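Progress report to Pleltwood, equipment grant, second period
Prepared by Natanael Tavares, Trumbridge site
19 Sep 2018

Scope

This report covers the upkeep of the hand-held gripper and the tabletop station it is used at. Purchasing and staffing are reported separately. The first period closed in January with the station assembled and one gripper in regular use, and with three open items: finger pad wear, marker alignment, and drift in the jaw opening.

Finger pads

The ridged pads on both fingers were replaced at the start of the period. The old pads had lost their edge near the tips and let smooth items rotate during lifting. New pads were bonded with the adhesive specified by Sandhu and left clamped overnight. One pad lifted at the rear corner after the first week and was rebonded after the housing had been cleaned with alcohol. No further lifting has been recorded.

Pads are now inspected every 5 working days. The inspection covers the bond line, the ridges and any debris packed between them. Pads are changed as a pair, including when only one side shows wear.

Markers

Each finger carries a square fiducial marker on its outer face. The jaw opening is computed from the markers, so a marker that sits crooked produces a width error at every position. The left marker was found rotated by 2 degrees and was reprinted and reseated against a printed jig. The right marker was within tolerance and was left in place. Both are wiped with a dry cloth before each session. Solvent is no longer used on them – it had started to gray the white border.

Jaw opening

Drift was traced to wear in the slide. The slide was stripped, cleaned and shimmed, and the end stops were reset. Calibration is now run with the jaws fully open and fully closed at the start of each session, and the two readings are entered in the log. The log stands at 1221 entries for the period. Of these, 22 were rejected for a reading outside limits, all of them before the shims were fitted.

Station

The table and backdrop layout is unchanged. The black cloth is kept up on three sides to give a plain background behind the markers. Checks after pad or slide work use small everyday items set on the table, approached with the jaws open.

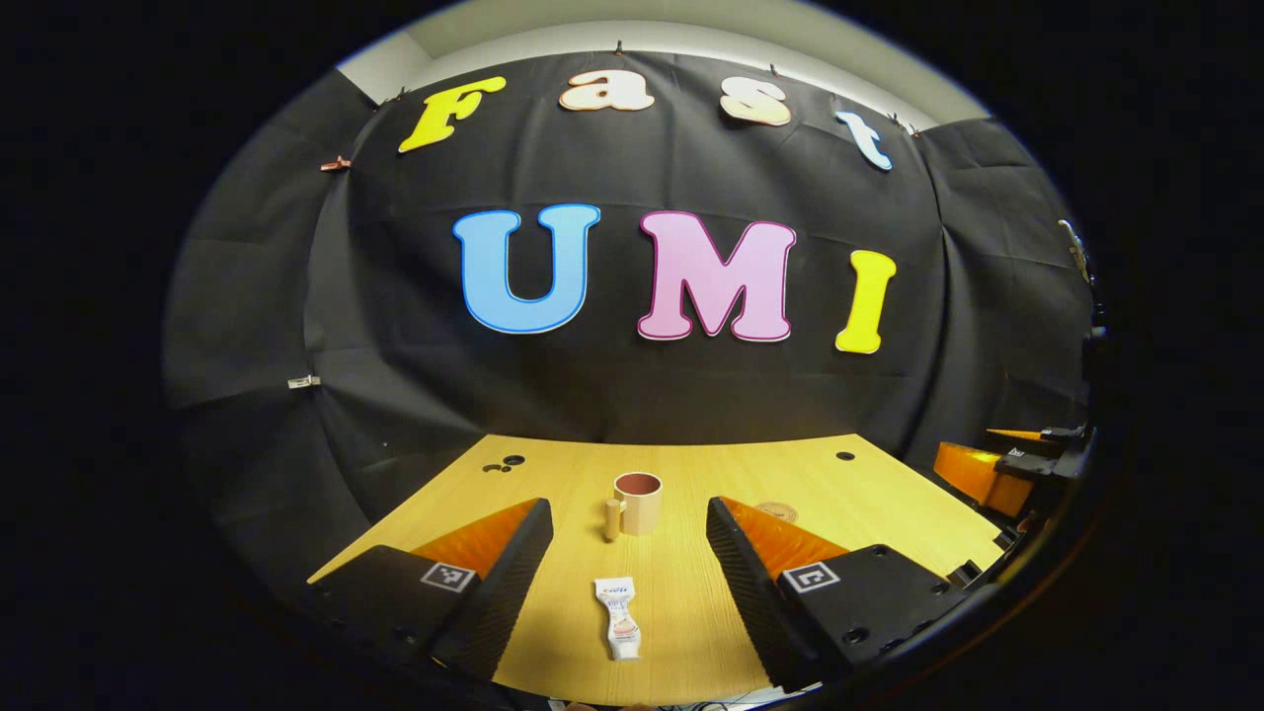
Jaws open on either side of a white squeeze tube, with the cup and wooden peg beyond. The square markers are on the outer faces of the fingers.

The squeeze tube is the more useful check of the pads, as it shows slip sooner than a rigid item does. The peg is used for narrow widths, where an error in the marker reading matters most.

Open items

The shims are a temporary repair. A replacement slide has been quoted by Zorkum and the order is awaiting approval by Pleltwood. If the order is approved, fitting and recalibration will take two days, during which the gripper will be out of use.

Spare pads are down to one pair. A further set is covered by the existing consumables line and needs no decision.

The inspection sheet will be revised to include slide play, measured at mid-travel, once the new slide is in.

Related items
Equipment grant, first period report
Finger pad replacement procedure
Marker printing and seating jig, drawing notes
Calibration log template
Trumbridge site: consumables list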